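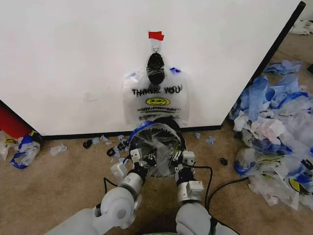 **Who are we looking for?** Two part-time packers for the small-goods room at Huro, to start in July.

Huro sends out spare parts and household bits for three small sellers: Nenamix, Lưu and Jinier. Most of it is awkward to pack. There are round things, things with spokes, things that scratch if they touch each other, and very little that fits a standard box. We send over 1000 parcels a month and the two people who pack at present can't keep up.

## The work

- Wrapping single items in clear film and taping the ends down
- Bagging small orders for collection and hanging them up for the customer
- Checking each item against its order slip before it is closed
- Reusing clean carrier bags and film where they are fit to be used again
- Sweeping up offcuts at the end of the shift

Round items are wrapped edge first, then across both faces, with the film pulled tight. You will be shown this on your first shift and will do it alongside one of us for the first 2 weeks. Some customers want their order double-bagged and this is written on the slip.

Nothing we pack is very heavy. You will be on your feet for most of the shift, and there is some bending to the lower shelves. Chairs are provided for slip checking.

## Hours and pay

Sixteen hours a week, in four morning shifts. Pay is by the hour and is the same for both posts. It is paid monthly. Holiday is worked out on the hours you do. We close for stocktaking at the end of July and you would be paid for those days as normal.

## What we ask for

Experience of packing is useful but we will train you. We do need people who can read a handwritten slip, who are careful with tape and blades, and who will say so when an item is damaged. Please tell us if film or tape adhesive irritates your skin, as we keep cotton gloves in two sizes and can order others.

## How to apply

Write to us at Huro, Unit 123, with a short letter saying which mornings you can't do and what work you have done before, paid or unpaid. A CV is fine but not required. Put "Packing room" on the envelope, or hand it in at the side door before noon.

Letters should reach us by 01/05/2021. Everyone who writes will get a reply. If we ask you in, allow an hour: half of it is a talk and the other half is wrapping a few items at the bench. Bus fares will be refunded if you bring the ticket.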